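We're looking for people who like putting a home back in order, and who would like to be paid for it while we learn from how they go about it. If you are the sort of person who can't walk past a bed with things scattered on it without gathering them up, please read on, because we would love to hear from you.

## Who we are

Skastia is a small household studio. We set up bedrooms and laundry corners much like the ones people live in, and we invite visitors to tidy them in whatever way feels natural. What we learn goes into plain, friendly guides for people who find housework hard, whether from a sore back, a new baby, a cramped apartment or simply never having been shown. Our last guide, on folding for small closets, went out to 500 households, and the letters that came back kept us smiling for weeks (and gave us plenty to fix!).

The new guide is all about the mattress as a landing place. You know how it goes: you strip the bed to wash the sheets, and before you know it the bare mattress has collected cups, lids, toys, chargers, yesterday's mail and one lonely sock. We want to know how people clear it. Do you go by size, or by where things belong? Do you carry each item off by itself, or do you pull a basket up close and fill it first? We have opinions in the office, strong ones, but we'd much prefer to hear yours.

## What you'd be doing

Each visit lasts 90 minutes, with a break in the middle whenever you want it. You'll work in our bedroom-and-laundry room, which has a herringbone wood floor, a big quilted mattress and a stacked washer and dryer close by. We'll ask you to:

- clear small household things off the mattress and into a white plastic basket
- decide what you'd do with the things that don't seem to belong anywhere
- put the basket wherever you think it ought to go
- tell us afterward, over coffee or tea, what bothered you and what went smoothly

There is no score, and we won't hurry you. Some people talk the whole way through and others don't say a word until the kettle is on, and both are fine with us. We ask everyone to come 4 times so that we can change the mix of things and see whether your habits change along with it.

## Who can take part

Anyone 18 or older. You don't need experience in cleaning or organizing, although you're very welcome if you have it. We would especially like to hear from people who share a bedroom with children, people who do their laundry in the same room they sleep in, and left-handed people, who were badly missing from our last group.

You should be comfortable bending to floor level and reaching across a wide bed. If you're not, write to us anyway! Horácio Aguiar is putting together a seated version for later in the year and is keeping a list of names.

## Pay and practical matters

We pay $112 for each visit, on the same day, plus your bus fare or parking. Visits run through January, with morning and late afternoon times, and we can usually fit in a 6:00 p.m. start for people coming from work. The studio is on the ground floor of the Tarier building, through the side door on Hoseck Street. Ring the bell marked Lim, which is the old tenant's name and which we keep meaning to change.

Please wear clothes you can kneel in. Shoes come off at the door, so bring thick socks if your feet get cold, or borrow a pair of slippers from the shelf.

## How to apply

Send a short note to Jae-in Ma at the studio, or drop one in the mailbox by the side door. Tell us a little about the room you sleep in, which times of day suit you, and what usually ends up on your bed when you strip it. A few lines will do, but if you get carried away we'll happily read the whole thing. Everyone gets an answer, including those we can't fit in this time. 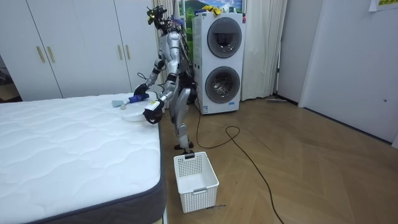 Marisol: I'd like to sign up, but my daughter would want to come too, and we have completely different ways of doing this. I fill the basket right there beside the bed and sort it later, and she walks every single thing to its place. Could we book visits back to back, or would you want us on separate days?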